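Kallio Hall Renovation Schedule Data

Version 3, maintained by Nabila Sinaga

This folder holds the schedule and change-order records for the rebuild of Kallio Hall, the old chemistry building on the Kerkach campus. There are 2,388 rows in changes.csv, one per logged change. Read the rest before you chart any of it.

The planned_end column is what the contractor, Bustar, told the university. I would not treat it as a forecast. It moved 20 times, and several of those moves were entered after the old date had already gone by. If you compute delay from the latest planned_end, the project looks nearly on time. Use first_planned_end.

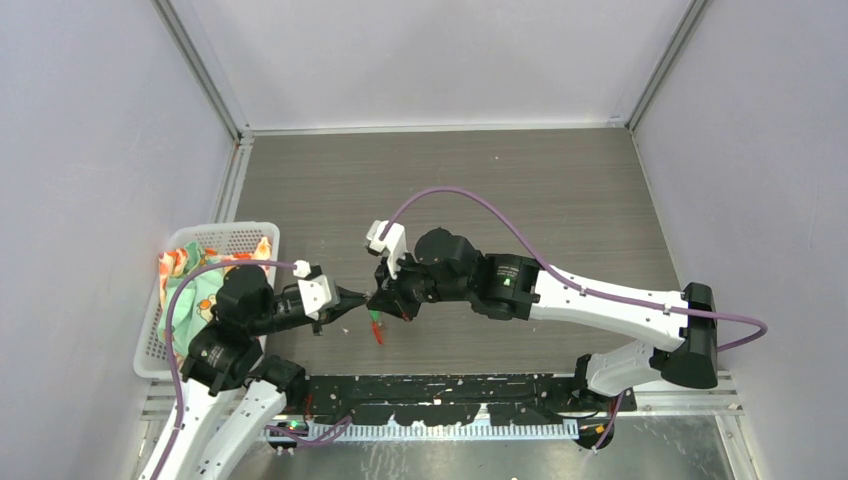 Costs are worse. Anything under $125 was lumped into a monthly line called "misc," and I have not seen a breakdown. Setareh Asadi asked for one in September and got the same total back in a different font. The lab wing and the lecture wing share one budget code until the steam line work, so any per-wing figure before that point is a guess, including the ones in the campus newsletter.

Files

changes.csv: the change log, as exported from Alline
rooms.csv: room numbers, old and new
closures.csv: sidewalk and loading dock closures

Known problems

Room numbers on the second floor were reassigned midway. rooms.csv maps most of them.
"Complete" in the status column means someone clicked complete. It does not mean inspected.
Closure end times are missing wherever the fence simply stayed up.

Corrections go to Nabila, with a source attached.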